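Brurnerbridge Marks Anniversary With Restored Episodes

The science fiction series Brurnerbridge returns to screens on Monday, October 2, 2023, when the streaming service Famier adds the complete run in a new transfer. All four seasons will be available from launch, in original broadcast order, with the pilot restored to its full length for the first time outside its home market.

The show, created by Zlatko Kos, followed the night crew of a signal station on the fictional border river Traturau. It drew modest ratings on its first airing and was canceled after its fourth season, but repeats and a trade in home recordings kept it in circulation. A fan-run episode guide now lists 267 separate continuity notes, most of them concerning the station clock. 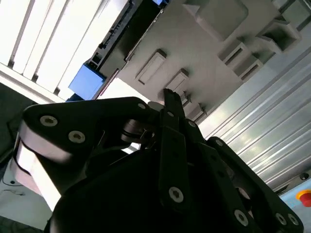

Black linkages and silver hex-socket screws on a robotic gripper.

Work on the transfer started in April at the post-production house Kos, which the creator set up after leaving broadcast television. The live-action material was shot on 16 mm film and rescanned from the camera negative. The effects shots were finished on standard-definition videotape, and no film elements exist for them. According to restoration supervisor Hrvoje Golob, 180 effects shots were rebuilt from the original model photography and storyboards. The remainder were upscaled from tape and regrained to match the surrounding footage.

"The cut points had to stay where they were," Golob said. "If a shot ran 41 frames on tape, the replacement runs 41 frames. We did not extend anything."

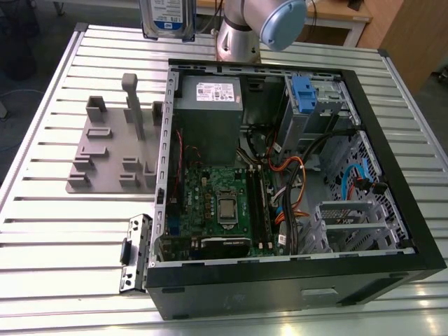 The aspect ratio is unchanged at 4:3. Kos reviewed a widescreen test of the second episode and rejected it, as lighting stands and the tops of set walls were exposed on both sides. Sound is offered in the original stereo mix and a new 5.1 mix prepared by Duangjai Sitthichai, who worked from the separate dialogue, music and effects tracks. Three episodes in season two lack a separate effects track and are presented in stereo only.

Valdemar Thorlacius, who played station chief Orrin Vance in every episode, recorded commentaries for the pilot and the finale. Stojan Berisha, who wrote nine episodes, joins him on the second of these. Subtitles are provided in 11 languages.
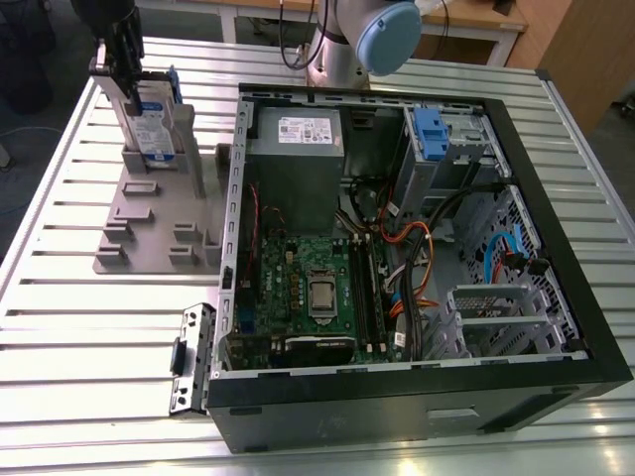
A desktop computer with its side panel off, showing the motherboard and power supply.

A disc edition will follow in a numbered run of 2000 copies, of which 1000 include a booklet reproducing Berisha's shooting script for the finale with its deleted last scene. The scene was never filmed. Discs carry the same transfer at a higher bit rate and add the broadcast version of the pilot, which is nine minutes shorter.

Famier has not announced a price for the set. The service said that preorders would open after the streaming launch and that shipping would be limited to regions where it already operates.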